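Lemport notebook, software side
April 18, 2023

Episode splitter again. Senero still decides an episode has ended whenever the fingers stay shut for 100 frames, so a slow fold comes out as two short episodes and a philosophical gap. Raised the limit, then put it back, because Rivia's planner has the same number typed in by hand (comment beside it: "temporary", 2019).

Left/right labels: the pairing script trusts the order in which files arrive. Wrote a check that compares the first finger closure on both streams. It caught 8 swapped pairs, all from the December batch we had declared clean. Cake was eaten over that batch.

Pose tracking on the Montes branch drifts on plain cloth and behaves on the patterned bedding. Black garments are the worst, as depth gives up on them and the filter fills in something optimistic. Frames for the tracker check, clothes on the bed, yellow fingers in every one:

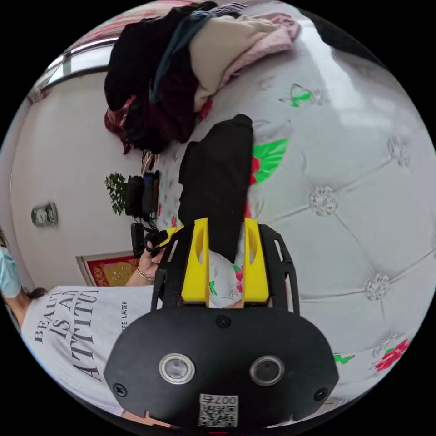
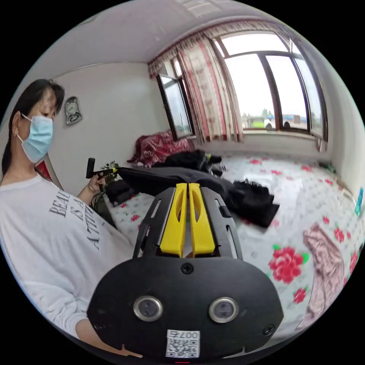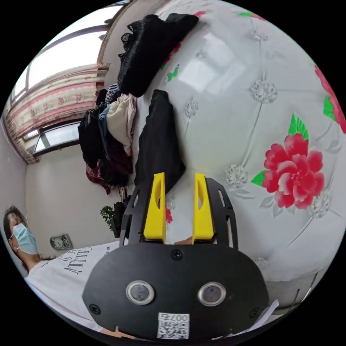
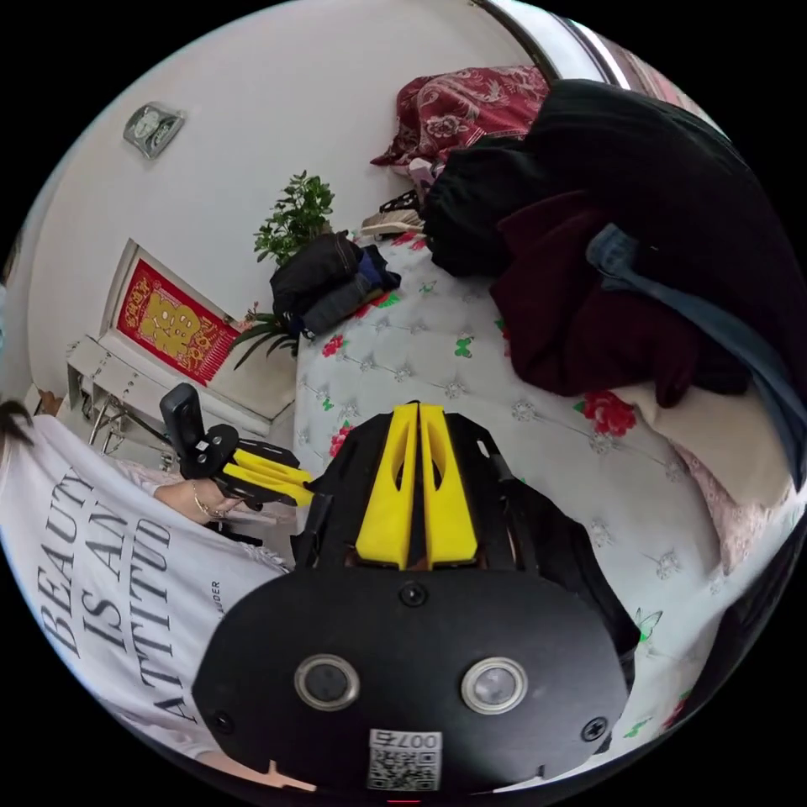
Read this entry before merging, please. A reply has already appeared in the margin, unsigned: leave the 100 alone and split on wrist speed instead, the fingers were never a good clock. Also, who is fixing the planner?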